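3.2 Collecting the demonstrations

All demonstrations were given by two operators, Eliécer Bedoya and Florencio Lorente, using the Trimanon remote-control handles. Each operator practiced for 60 minutes before any data was kept. We recorded 200 demonstrations of the basket task, and each one was stopped after 16 seconds whether or not the basket had reached its goal. Failed attempts were labeled and stored apart from the training set.

Operators were free to choose where to take hold of the basket. Both settled on the side wall early on, though Lorente went back to the rim for part of the May sessions. We did not correct this — the policy should see more than one way of holding the same object. Wrist views were saved along with the joint positions and the handle commands. The weave has a repeating pattern and lets light through, so we kept the wrist images in color and did not smooth them. 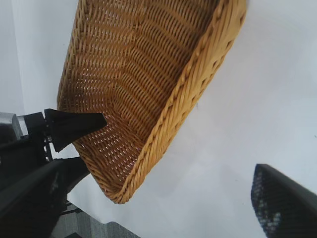 Figure 4. Wrist view from the basket task. The left finger is against the side wall of the wicker basket; the right finger is clear of it.

Contact labels were added by hand, separately for each finger.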